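Opinion > Work and Money > Repair

Print this article | E-mail this article

Reading time: 5 minutes

Ask for the price of the repair, then ask for the price of the part

10/07/2024

My desktop computer stopped starting up in February. I pressed the button, the fan turned for a moment and then everything went quiet. I took it to a shop called Trilteck, which is the nearest one to me that still has a counter and a person behind it. They kept it for 3 days and then rang to say that the main board had failed and that a repair would cost £279.

I said I would think about it. The man on the phone said most people in my position bought a new machine, and that he could do me a good price on one.

I don't believe he was cheating me. I have used that shop for years and they have always been straight. But I had been given a single number, and I couldn't do anything with it except say yes or no. When I went in and asked for the bill to be split up, he did it readily enough. A second-hand board of the right type was £50. The rest was labour, testing, carriage and a charge for the guarantee. He also said that if I was willing to go without the guarantee the figure would drop a good deal.

I went without the guarantee. The computer is on my desk now and I am writing this on it.

My argument is a simple one. Anyone who quotes for a repair should have to give the price of the parts and the price of the work on separate lines, before the customer decides. This should apply to computers, washing machines, boilers, bicycles and shoes. It would cost the trade almost nothing and it would keep a great many things out of the skip.

People give up on repairs for all sorts of reasons, and some of them are good. A kettle that costs very little new is not worth an hour of a skilled person's time. Some things are dangerous once they are old. But I think a large share of what we throw away goes because of a lump sum that was too close to the price of a new one. The customer hears it and assumes the part must be rare or expensive. Often the part is cheap and it's the hour that is expensive, and those are two different problems with two different answers.
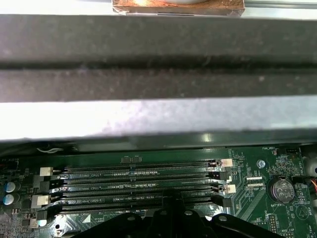
If the part is the expensive bit, you can look for a used one. There are plenty of sellers who take old machines apart and list what still works. I bought a door hinge for my oven from a firm called Bakedano, which does nothing else, and it arrived in a padded envelope with the screws taped to it. If the labour is the expensive bit, you can ask whether any of the work could be done at home. Taking the back off and cleaning out the dust is within the reach of most adults. Some shops will knock money off if you bring the thing in already opened up. Others won't touch it, and that's fair, but you can't even have the conversation until you know what you are paying for.

Garages have done this for a long time. My last car bill, from Karunaratne on the ring road, ran to two pages and listed every clip and washer. I didn't read most of it. But I could have done, and the one time I queried a line it was taken off without any fuss. I see no reason why a man with a toaster should be treated worse than a man with a car.

There are objections, and I've heard most of them across a counter. The first is that customers will haggle over every line. Some will. They haggle now, over the total, and at least with a split bill they would be haggling about something real. A repairer who charges a proper rate for an hour's work should be able to say what it is. I would sooner pay a high rate that is written down than a middling one that is buried.

The second is that the shop doesn't always know what is wrong until the thing is in pieces. This is a better objection. It is why I'd allow a charge for looking, paid whatever happens and agreed at the start. After that the quote should be given in two lines. If something else is found later on, the shop should ring up and give another two lines.

The third objection is that shops make their living on the mark-up on parts, and that if they have to show it they will close. I take this seriously, as we have lost enough of them already. But it seems to me a strange way to run a trade, to hide what you earn from your skill inside the price of a bit of metal. Put the hourly rate up and sell the part at what it cost plus a sensible handling fee. The customer pays the same and knows what for.

The makers have a part in this too. Prendova, who made my washing machine, sell the drum bearing only as one piece with the drum, and the drum only as one piece with the outer tub. So a worn bearing means buying most of a washing machine. The fitter told me the bearing alone is a common size. A split bill would not have saved that machine, but it did show me where the money was going, and I bought a different make the next time.

I am not asking for a grand scheme. We have had plenty of those, with labels and scores that I've never seen anyone read in a shop. I am asking for two lines on a piece of paper — parts and labour. Until that is the rule you can get it by asking, and in my experience about half the places you ask will write it down for you on the spot. The other half will tell you that the system doesn't let them. In that case I'd try somewhere else before you buy a new one.

Print this article | E-mail this article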